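**Vending and retail cooling > Open-front and shelf displays**

# Bottle facings and restock order on narrow shelves

**brakwood_ops**

Looking for input on planogram settings for plastic bottles in a small unattended shop. The site is the Brakwood office building, ground floor, ambient drinks only. No cooling on these shelves, so airflow isn't a concern. The questions are facings per product and which direction to load.

Current practice is two facings for everything, loaded from the front by whoever is on the route. The stock file shows 236 bottles as full capacity. Sales are uneven. Plain water and one of the colas clear out between visits, and the flavored teas sit until they have to be marked down. I pulled four short-dated teas from the back row in June, and all of them were behind newer stock.

I'd like to fix both problems without buying new shelving. Is it worth going to gravity feed inserts, or can this be solved with layout alone?

---

**Gerkurex**

Layout first. Two facings for everything means you are giving slow products the same space as fast ones. Take units sold per visit interval, divide by the depth of one lane, round up. That gives the minimum facings. A product that sells less than one lane per interval gets one facing and no more.

The date problem is separate. Front loading on a fixed shelf puts new stock ahead of old stock unless the driver pulls the lane forward and fills from behind. On a shelf with a closed back, that takes time, and drivers skip it when they are behind schedule.

---

**catska_route4**

Agree on the formula, disagree on rounding up in every case. If a product needs 1.1 lanes you don't want to hand it two. Give it one and accept an occasional sellout near the end of the interval. An empty lane on a secondary product costs you a few sales. A second lane of it costs you space you could have given to water.

Set a threshold. I use 1.25. Under that, round down.

---

**Gerkurex**

That depends on what the shopper does when the lane is empty. In an office building they see the same shelf every day. A few days of empty lane and they start bringing their own. I've seen sites where water sold out early in the interval and total sales dropped, including on products that were in stock.

---

**catska_route4**

For water, sure. I said secondary products. Peach tea selling out does not send anyone to the supermarket.

---

**brakwood_ops**

Interval is four days. Lane depth varies because the bottles aren't all the same diameter. Should I work out depth per product or use one figure for the shelf?

---

**L_Berisha**

Per product. It makes a real difference. A wide bottle can lose you a full position per lane compared with a slim one, and if your stock file assumes one depth for everything, your capacity figure is wrong. I would recheck the 236 before doing anything else with it.

Measure the usable depth from the inside of the front lip to the back panel. Divide by the bottle's widest diameter, which on most shaped bottles is at the shoulder or near the base and isn't where the label is. Round down. Then put one real bottle in each position and check that the last one stands without leaning on the lip.

On gravity feed, I've used the Perić inserts on shelves like yours. They work with rigid bottles. With thin-wall water bottles the column tends to bind halfway, because the bottles flex and wedge against the dividers. Shoppers reach in to pull the next one and the column tips over.

---

**tallboy_vend**

Had the same binding with those inserts. Fixed it by opening the dividers a notch. You lose a lane per shelf on a narrow unit though, which defeats the purpose.

---

**Gerkurex**

What slope were you running? Most binding I've dealt with was too shallow a slope, and the divider spacing was fine.

---

**tallboy_vend**

Whatever the rear feet give you at the middle setting. Steeper was worse for us. The front bottle took the load of the whole column and got hard to lift out over the lip.

---

**L_Berisha**

Same result at the middle setting. I didn't test the steep one for long. I would leave gravity feed out of it for a site this size. The cheaper fix for dates is alternate-lane loading. Where a product has two facings, the driver fills only the left lane on one visit and only the right lane on the next, and never tops up a part-full lane with newer stock if the dates differ. It wastes a little capacity. It also means you can check rotation by looking at the front bottle of each lane.

Signed, Lumturie, since tallboy asked in the other thread.

---

**catska_route4**

Alternate-lane only works if shoppers take from both lanes. They don't. They take from the one nearest their hand until it's empty.

---

**L_Berisha**

Which is fine. The near lane empties, the driver fills it, and the far lane is left with older stock. At that point the driver moves the far lane's bottles over to the near side and puts the new ones in the far lane. It's one swap per product, and it's quicker than unloading a lane to get behind it.

---

**brakwood_ops**

Remeasured after hours. Lumturie was right about the capacity figure. The teas fit one fewer per lane than the file said, and the two wide waters also lose one. I've corrected the file.

Planned changes:

- Plain water up to four facings, at hand height
- Teas down to one facing each, bottom shelf
- Cola up to three
- Everything else by catska's 1.25 threshold
- Swap method for any product with two or more facings

No inserts for now. Budget for the site was 800 and I'd sooner keep it for a second card reader.

---

**Gerkurex**

Reasonable. I'd still round up on the sports drinks if there's a gym in the building. Check the interval data again after four or five visits. Before that you are mostly looking at noise.

---

**catska_route4**

Bottom shelf for the teas will cut their sales further, so don't read the next report as proof that nobody wants them. Change one thing at a time if you care about the numbers.

---

**brakwood_ops**

Noted. I'll move the teas last.
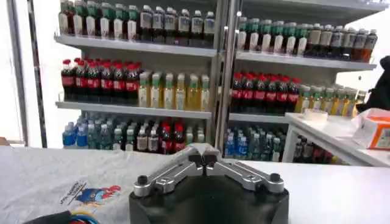
*Bottle shelves, plastic bottles in rows.*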